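How to run a simulator station at a robot open day

Writing this fast, our doors open at 10 and I still have tape to put down. Notes from the last one we did at Villska, plus what I'd change.

What you need
A laptop with a real graphics card. A big screen. A gamepad, wired. Spare gamepad.

1. Load the arm with nothing else in the world. No table, no floor. Visitors look at the arm and the block, which is all you want. Plain gray background — white washes out on a projector.

2. Slow it down. Set joint speed to 65 percent. Full speed looks great to you and confuses evryone else.

3. Save a start pose with the block already in the gripper. Bind it to one button. You will press it all day.

4. Let people move the wrist first, then the elbow. Kids go straight for the open button, fine, let them. Reset and carry on.

5. Groups of eight, tops. Some two minutes each on the controls. Longer and the line backs up into the hallway and past the Andby table.

6. Turn off gravity for the block untill you get to the grasping part. Then switch it on and have somebody open the fingers. Good moment to talk about grip force.

7. If it freezes, kill the viewer only. Leave the physics process alone, a full restart takes forever.

Before you open: updates off, sleep mode off, sound off. Charge nothing off the laptop. Start pose loaded, viewer full screen, and go.
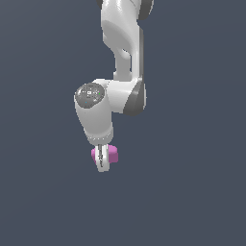
Thérèse MacPherson: Tried this in July with our Ultar setup and step 6 got the most questions by far. One thing to add, lock the camera view. Ours kept getting spun upside down by whoever grabbed the mouse, and I lost half a group each time fixing it.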